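How a Path Robot Is Looked After
Last updated: 23rd July
Print this page | E-mail this page

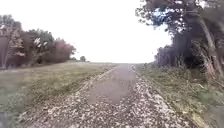
A straight gravel path with a field on one side and a large tree and bushes on the other.

Trisov is a small wheeled robot. It drives along paths near Hilthorpe and checks them for holes. It finds its way with a camera, so most of its care has to do with seeing clearly.

Loose gravel is hard for a camera. The stones all look much alike, and small stones can creep over the edge where path turns into grass. Trisov looks for long lines instead, such as a ridge of pale stones running beside the track. If the lens is dusty, those lines go soft and the robot slows down.

Before each run, Pallavi Kandpal switches the robot off and does the following:

1. Blow loose dust off the lens with a rubber air puffer.
2. Wipe the glass with a clean, dry cloth. Grit must come off first or it will scratch.
3. Check that the 3 screws on the camera bracket are tight.
4. Pick stones out of the wheel treads.

Setting the camera angle comes next. A board with black and white squares is stood 150 centimetres in front of the robot. The computer compares where the squares should be with where the camera sees them. If the two do not match, the bracket is turned a little and the test is run again.

The wheels are changed after 90 hours of driving. Gorazd Stojanović writes each change in the logbook, with the robot's number, 1737.

Words to know
Lens: the curved glass at the front of a camera.
Bracket: a part that holds another part in place.
Tread: the pattern of grooves on a wheel.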